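January 2021, bench notes, Skenow room

Fruit set is back from Rorberg. Went through it at the marble-top table and put the basket back in use. The old cardboard tray is gone, one corner had given up in December.

Things to keep the same for now:

- teal basket toward the back, left of center
- small can to its right
- avocado bag in front, handles free

The bag is thin and creases a lot. Smoothing it flat every time is a waste of effort, so leave the creases and only check the handles for tears. We have 12 spare bags in the Curneck drawer. The older white ones go to the Aitken bench, they are too stiff for this.

Setup with the basket, can and bag:

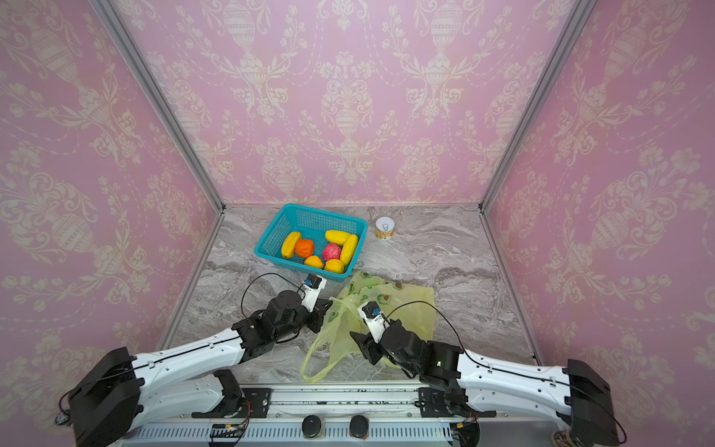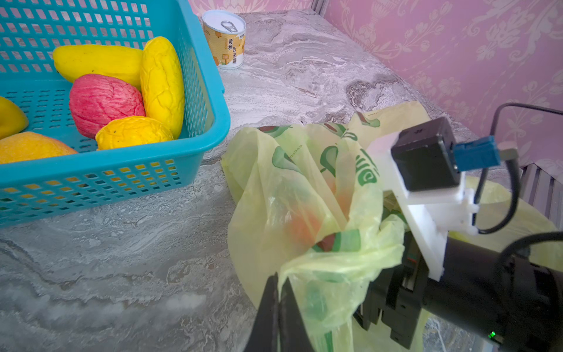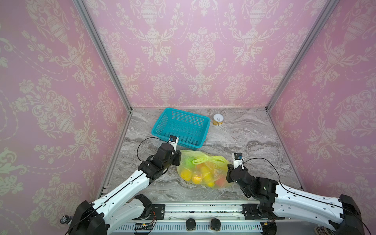 Still open: the wallpaper lining. I have 27 inches left on the roll, enough for one patch but not a full side. If a seam lifts, use the clear glue and keep tape off it, the print comes away with the tape.

Wipe the fruit with a damp cloth before it goes back on the shelf, the netted one with a soft brush. Labels for the storage box are printed but not cut. Box number is 19.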